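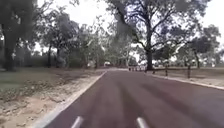 Zitlow Regional Council Approves Grant Program to Replace Oil Heating

News > Press Releases > Energy and Climate

February 13, 2023
By the Press Office, Zitlow Regional Council

ZITLOW – The Zitlow Regional Council has approved a grant program to help homeowners replace oil-fired boilers with heat pumps or a connection to the Clorkov heat network. The measure passed with support from all parties in the governing coalition. The opposition abstained, having asked for a higher grant for rental property.

Under the program, the region will pay up to 60 percent of the cost of equipment and installation for owners who live in the home. Landlords may apply on the same terms if they agree in writing not to pass the remaining cost on to current tenants. The grant does not cover new gas boilers, portable heaters or repairs to existing oil systems.

The regional heating register lists 1,649 homes that still use oil as their main source of heat. Most of them are in the Lastard district, where many streets were built before the gas network was extended and were never connected to it. The Council expects the first phase to reach almost 900 of these homes.

"Oil heating is expensive to run and is one of the largest sources of household emissions in our region," the Council said in a statement. "Many owners have told us they are ready to switch but cannot meet the full cost on their own. This program is intended for them."

Applications will be accepted in 2 rounds. The first opens at the end of February and is reserved for households below the regional income limit. The second opens to all eligible owners when review of the first is complete. Money not awarded in the first round will be carried over. 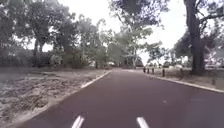

A tree-lined path with a dark maroon asphalt surface.

Applicants must have a home energy survey carried out before work begins. The surveys will be handled by Szulc, the engineering firm selected by the Council after an open call for bids, and will be free of charge to owners whose application has been accepted. Work started before written approval is received will not be eligible.

Owners in the southern part of Lastard will be asked to consider the Clorkov heat network first. The network already serves the hospital and the swimming pool and has spare capacity for homes along its main line. Where a connection is not practical, the survey will recommend a heat pump suited to the size and insulation of the building. The final choice remains with the owner.

The Council has also set rules for the removal of old oil tanks. Tanks must be emptied and cleaned by a licensed contractor, and the certificate must be submitted with the final invoice. Underground tanks may be filled and left in place if digging them out would damage the foundation of the building.

The program will be paid for from the regional climate fund. No change to property tax is planned in connection with it. A progress report will be presented to the Council after each round and published on the Council website.

Application forms and a list of required documents are available at the Zitlow service desk and at the Lastard district office. Forms may be returned in person or by mail.

Comments (4)

lastard_hill
Does the income limit look at this year or last year? The form just says "annual household income."

Guest
Good news, but I would like to know what happens if Szulc can't get to everybody. We waited all winter for a survey under the old insulation plan.

oldboiler
I replaced mine last fall and paid for every bit of it. So people who acted early get nothing? Not very fair.

R. from the south side
We are two streets away from the Clorkov line. Is that close enough to connect? I called the district office and they told me to wait for the map.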